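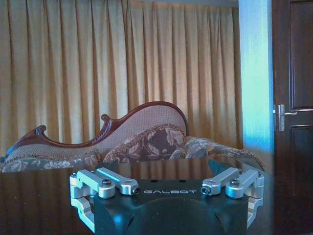

Domestic handling practice is the body of rules, written and customary, that governs how a robot fitted with a gripper is set up, run and inspected in a furnished home or a room laid out like one. It covers the state of the gripper before work begins, the clearing and marking of surfaces, limits on force and speed, the treatment of doors and soft furnishings, and the records kept afterwards. It is narrower than general robot safety, which deals with the machine as a whole, and it does not cover industrial cells, where people are kept out by guarding.

Contents
1 Scope and terms
2 History
3 Checks before work
4 Surfaces and furnishings
5 Force and speed
6 Stopping and recovery
7 Records
8 Criticism
9 See also

Scope and terms

In most codes the word "gripper" means everything beyond the wrist joint: housing, linkages, fingers and any fingertip pads. A camera carried at the wrist is treated as part of the gripper for the purposes of inspection, as a knock that shifts one will usually shift the other. "Work surface" means any level surface on which the robot is allowed to place or pick up objects. "Furnishing" means anything in the room that the robot is not expected to touch, including curtains, upholstered seats, mouldings and wall fittings. A door is a furnishing unless the task sheet names it, in which case its handle becomes a work object and the leaf remains a furnishing.

An "attended run" has a person within reach of a stop control throughout. An "unattended run" is any other run. The Kaltetow code, discussed below, does not permit unattended runs in occupied homes.

History

Early domestic trials borrowed their rules from factory practice, with poor results. Factory rules assume a fixed floor plan and known parts, and say little on polished wood, loose fabric or a visitor coming in halfway through a task. The first widely copied set written for furnished rooms was the Bednarek notes, a short checklist drawn up for a test flat and passed between groups as a photocopy. It had 13 items, most of them on surfaces.

The notes were rewritten by Perihan Ekinci as the Kaltetow code, issued on Nov 3, 2018. The code kept the order of the Bednarek items but split them into checks made by the operator and checks made by the robot's own software. A supplement by Nanami Hoshino followed the next January and added the sections on soft furnishings and on glossy surfaces. The supplement is now normally printed with the code, and references to "Kaltetow" usually mean both.

Checks before work

The operator checks the gripper with power to the fingers off. Screws and bolts at the linkage joints are looked at for movement against their paint marks. The left and right linkages should sit at matching angles when the fingers are at rest; a visible difference is a reason to stop and recalibrate. Housings are wiped with a dry cloth. Grit under a pad is the most common cause of scratches reported under the code.

The wrist camera is then checked with the gripper in its parked pose. The parts of the gripper that appear in the picture should match the stored reference. Where they do not, the camera or its bracket has moved, and hand-eye calibration must be repeated before any contact task.

Rings, cable ties and tape added to a gripper must be entered on the task sheet. Skivavico, which trains operators, teaches that an item not on the sheet should be removed even if its purpose is obvious.

Surfaces and furnishings

Dark and highly polished surfaces are treated as a separate class. They may reflect curtains, lamps or the gripper itself, and a depth sensor may return missing or false readings across them. The supplement requires the height of such a surface to be confirmed by a slow touch at three points, or by measurement with a rule, before objects are placed. A matt cloth or mat may be laid down if the owner agrees and if the mat will not slip.

The far edge of a table is marked in software with a margin. The usual margin is 10 cm, increased to 11 cm in the Prititz variant, which uses a wider gripper. Objects are not set down inside the margin and the fingers do not cross it while closed on a load.

Soft furnishings are kept out of reach altogether. Fringes, tassels and ruffled edges can be drawn into a linkage and may not register as a collision until the fabric is under strain. Curtains are tied back or treated as a solid block from rail to floor. Carved trim on seating counts as fragile whatever its age.

Doors within reach are either shut and latched or fixed open. A door left ajar can be moved by a draught into space the planner holds to be free. Lever handles stand out from the leaf and are modelled separately from it.

Force and speed

The code caps fingertip speed at 300 mm per second in free space and requires a lower value, set by the operator, near any furnishing. It gives no single figure for gripping force. The operator begins with the lowest setting and raises it in steps until the object can be lifted clear without slipping.

Stopping and recovery

After a stop, the gripper is not opened until the load is supported by hand or by the work surface. The arm is backed out along the path it came in by. Restarting from the middle of a task is allowed only if no object has been moved by a person in the meantime.

Records

A run record lists the room, the surfaces used, the gripper checks and any contact with a furnishing, including contact that left no mark. Images of private rooms are kept apart from the run record and held only for the period agreed with the owner.

Criticism

The three-point touch has been called slow, and some groups accept a single point on small tables. Others object that the code relies on the operator's judgement for force while fixing speed to a number. The ban on unattended runs is the clause most often left out of local versions.

See also

Collision margin
End effector
Hand-eye calibration
Task sheet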